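Dorottya Antal
I've just finished reading the Drulum tribunal decision, all 50 pages of it, and I'm so pleased I could dance round the kitchen. A thread for anyone who has ever been told off at work for speaking their own language. 1/
41 shares · 12 comments

Quick background. Hongmei Kang and Jingyi Lu both worked at Drulum's call centre in Grellberg. In September a notice went up saying English only "in all areas of the building". All areas! The canteen, the stairs, the bike shed. 2/
18 shares · 3 comments

The two of them were given written warnings for chatting in Mandarin over lunch. No customers nearby, no colleagues left out of the conversation, headsets off. Just lunch. 3/
22 shares · 9 comments

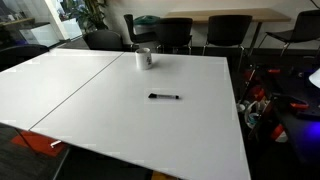 The firm's case was that one rule for everybody can't be unfair to anybody. The panel took that apart very patiently, and paragraph by paragraph it's a lovely bit of writing. A rule can be the same for all and still land much harder on some people – that's the whole point of indirect discrimination. 4/
67 shares · 15 comments

They didn't say an employer can never ask for English. On calls, in safety briefings, in team meetings, fine. What they wanted was a proper reason for stretching it to breaks, and the manager's reason was that it "felt cliquey". No complaint from other staff was ever produced. 5/
30 shares · 6 comments 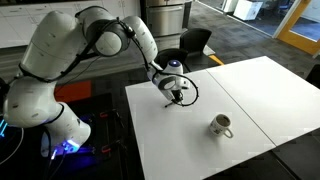 My favourite witness has to be Mingxuan Lü, the shop steward. He'd kept every version of the notice, including the one where somebody had crossed out "customer areas" and written "all areas" in biro. The panel mentions that sheet again and again and I don't blame them! 6/
54 shares · 11 comments

Now the part I'm less thrilled about. Jingyi's claim of direct discrimination failed, and so did the harassment claim. The panel thought the rule was badly made but wasn't aimed at Chinese staff. I think that's arguable (the Polish speakers on the late shift got no warnings), but I can follow how they got there. 7/
19 shares · 24 comments

The award is £3,057 each, and the warnings are to come off their files. It isn't a fortune. Hongmei told me the second bit mattered more to her. 8/
73 shares · 8 comments
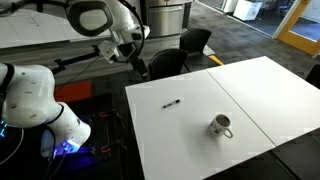 Two white arms, with a bright blue glow at the base of one joint.
5 shares · 2 comments

If your workplace has a language rule, ask to see it in writing and keep a copy. Then talk to your union or a local advice service early, as the time limits are short. Peiyu Kang has offered to put a plain English summary together and I'll add it here when it's ready. 9/9
88 shares · 31 comments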